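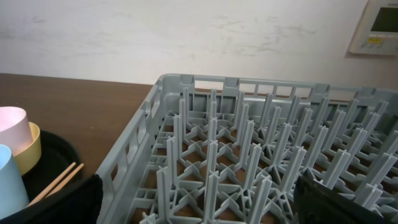 Page last changed: Monday, May 18, 2026

Making chalk gesso for small painting panels

I get asked for this recipe every time I bring my panels to the Memham open studio, so I've finally typed it all out. It's the old kind of gesso, the one with animal glue and chalk, and it has very little in common with the acrylic stuff in tubs. It's brittle, it's thirsty, it has to go on a stiff panel (never on stretched canvas, it will crack!) and it gives the loveliest eggshell surface for egg tempera or thin oils. I learned it from Ilse Tiedemann's evening class and I've changed a few of her steps over the years. Sorry, Ilse.

What you need

Dry hide glue or rabbit skin glue, 28 grams
Water, 469 ml (that's what fits in my favorite jar with the glue in it)
Fine chalk, also sold as whiting - mine is from Coltness
A little titanium white pigment, optional
A double boiler, or an old saucepan with a jar standing in it
A thermometer
A soft flat brush, two inches wide or so
Panels, cut and sanded
Fine sandpaper and a dust mask

Soaking and warming the glue

Put the glue in the jar, pour in the cold water and leave it overnight. It'll swell up and look like wet oatmeal. Next morning set the jar in the saucepan with a couple of inches of water and warm it gently till everything has melted. Don't let the glue get hotter than 60 C (140 F). Boiled glue loses its grip and smells terrible, and you'll be starting over.

When it's clear, take out a cupful and brush it over both sides of each panel and all the edges. That's your size coat. Do the backs too, please, or the board will bow toward the gesso as it dries. I skipped the backs on my first batch and ended up with a nice set of potato chips.

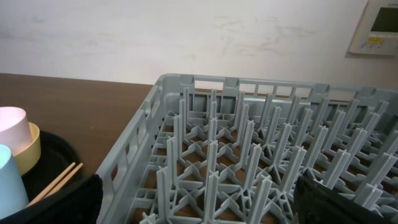 Sized panels need to dry overnight, and they need air on both faces while they do it. Laying them flat on newspaper is how I glued the Sunday arts section to six good boards. If your panels are small, stand them on edge in something with pegs. A gray plastic dish rack with rows of upright pegs works well, and I like having slots in the side walls as well, so the air can get in low down. Lean each panel lightly and leave an empty row or two before the next one. Wipe off any drips along the bottom edge before they set. Bigger panels I just prop against the wall on two strips of wax paper.

Adding the chalk

Warm the rest of the glue again until it's runny, then take it off the heat. Now sift in the chalk a spoonful at a time and let each spoonful sink by itself. It's tempting to dump it all in and whisk, but whisking makes bubbles and every bubble turns into a pinhole later on. Keep going until the chalk starts to sit in a little island on top and doesn't go under anymore. If you want it whiter, swap one spoonful in ten for titanium white. Let it stand for half an hour.
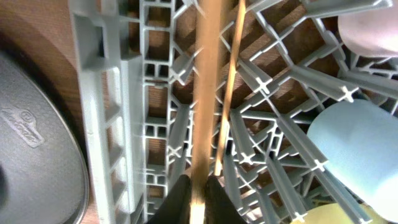 Stirring is the part I'd slow down on if I were you. Go around the bottom of the jar slowly, keep the stirrer under the surface the whole time, and stop as soon as there are no lumps. Plain wooden chopsticks are my favorite for this, and it's handy to have one thick and one thin: the fat one for moving the chalk around, the skinny one for getting into the corner at the base of the jar. Then strain the whole thing through an old nylon stocking. It should pour like light cream. If it's more like yogurt, it's gotten cold, so put it back in the warm water for a few minutes.

Brushing it on

First coat: scrub it on thin with the brush and then rub it in with your fingertips. After that, brush each coat at right angles to the last, and start the next when the shine has gone off but the surface still feels cool. I do eight coats, all in one day. Keep the jar in its warm bath, and if the gesso thickens up by coat five or so, add a spoonful of warm water.

Leave the panels alone for at least three days before sanding. Wear the mask for that - chalk dust gets everywhere. Finish with a damp linen rag in small circles if you like a polished surface.

Leftovers keep in the fridge for about a week. Once it smells off or grows anything fuzzy, throw it out, and put it in the trash. It sets up in the drain.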